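Workshop notebook — Rankin building, first-floor laboratory
6th October

Entry opened at the start of the working day. Subject: supplier assurance review of the Gristarano network gateway, following the change of ownership at Nonent. This entry continues the notes begun in June and should be read with them. 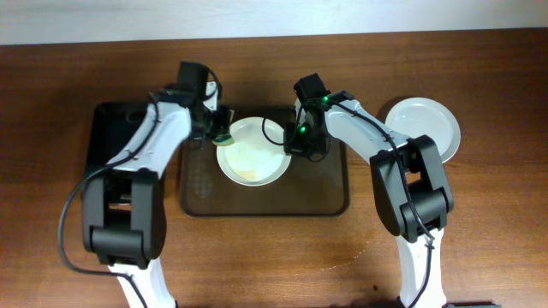

Vratislav Polák
Senior Engineer, Supplier Assurance

The purpose of the review is to establish whether the Gristarano gateway may remain in service at the Pumundale site while the questions about its maker are being settled. Nonent was sold in the spring to a holding company whose final owners have not been named to us. Our contract allows us to ask for that information and obliges the supplier to answer in writing. A first letter was sent in June. The reply dealt with the warranty and with the address for invoices, and left the ownership question unanswered.

The legal office has asked the laboratory to confine itself to matters that can be tested. I have therefore kept the two lines of work apart in this book. Ownership, place of registration and any duty to hand over customer records belong to the legal office. The laboratory is concerned with what the gateway sends, where it sends it, and whether the software supplied to us matches the software that is running.

Work on traffic. The gateway was connected to the isolated network and left with no customer load. Over the capture period it made 1,705 outward connection attempts. Of these, 356 were requests for the time, and all were directed to the server we had set in the configuration. The greater part of the remainder were update checks to the published Nonent address. There were also 85 attempts to reach an address that does not appear in the product manual or in the list supplied with the contract.

I do not wish to read more into this figure than it will bear. The attempts were refused by our own equipment, so no content was exchanged and none can be examined. An address missing from a manual may be the result of poor record keeping. The previous version of the manual had the same fault with regard to the licence server, and the matter was closed once the supplier corrected the page.

The spacing of the attempts may be of use to whoever takes this further. They came in short groups, each following a restart of the management service. When the service was left alone there were none. This suggests a task that runs at start-up and gives up after a set number of tries. Disabling the remote support option in the menu made no difference to the behaviour — a point that should be put to the supplier directly, as the manual states that the option controls all support traffic. 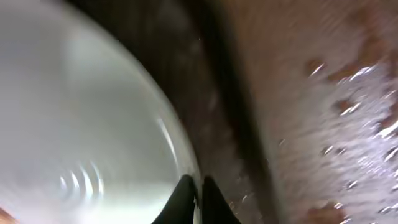 Work on the software image. The copy taken from the running unit was compared with the copy held in our store. The main system files agree. There are 2 files present on the unit which are absent from the stored copy. One is a language pack and can be accounted for by the order form. The other is a small program without a version label. Its signature is valid and was made with the Nonent key, but the signing date falls after the date on which our store copy was delivered. I have asked Pumundale to tell us who last updated the unit and from what source.

Until that answer is received, the unit is to stay on the isolated network. It should not be reset, and the management service should not be restarted again without an entry in this book. Colleagues who need a gateway for other tests should use the older model from the equipment cupboard.

Correspondence. A draft of the second letter to Nonent has gone to the legal office. It asks for the names of the final owners, the purpose of the undocumented address, and the reason for the later signing date. I recommended that the questions be numbered and that the supplier be asked to answer each one separately, as the June reply passed over whatever it did not care to address. The legal office agrees, but wishes to remove a sentence in which I described that reply as incomplete. I have no objection.
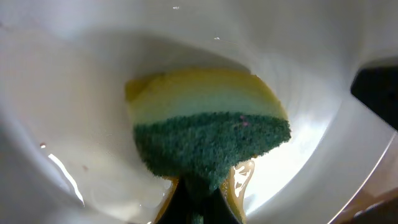
The commercial department has asked whether purchases may continue in the meantime. My advice, given by telephone and recorded here, is that existing orders may be received into the store but no further units should be put into service. The department pointed out that a delay carries a cost under the Pumundale agreement. That is understood, and the decision is theirs to put to the director.

Outstanding:
Update history from Pumundale.
Second capture with the service left undisturbed over the weekend.
Check of the unlabelled program by a colleague other than myself.
Correct the shelf reference for the stored copy, which is wrong in the June notes.

V. P.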